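4.2 Arranging by hand at a desk

I'll admit I went into this part of the study expecting flowers to be the easy task. Most of us have shoved a supermarket bunch into a jug at some point, and I figured people would do the same at a work desk and move on. They didn't! Of the 648 sessions we kept, the flower ones had the longest pauses, and the pauses nearly always came with the stems already in hand.

What people seem to do (and I do it too, now that I've noticed) is hold the bunch low on the stems and let the heads fall open by themselves. Then they look. Elikem Amegashie, who coded the sessions with me, started calling this "the hover," and the name stuck, so I use it in Figure 3 and in the rest of the section.

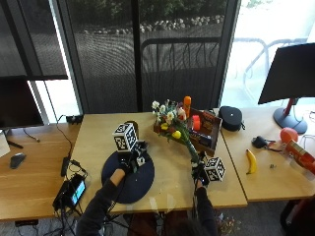
Figure 3. A hover: one hand on the stems, mixed bouquet, desk setting.

The hover lasted up to 16 seconds in the Gorkerel set, and I had to go back and recode a good part of the Saturday sessions once we agreed on where it starts. We settled on the moment the grip stops sliding along the stems. It ends when a stem is pulled, turned or pushed, or when the whole bunch goes down on the desk.

Mixed bunches gave us more hovers than single-flower ones, and small bright blooms were the ones people fussed with most – they get lost behind the bigger heads, and then somebody spots one and wants it out front. I had guessed tall stems would be the trouble. Issahaku's kitchen study reports something similar for herbs, though with 590 clips and a much bigger counter.

Desk clutter mattered less than I thought. People worked in front of trays of snacks and bottles and hardly ever moved them first, a point I come back to in 4.3.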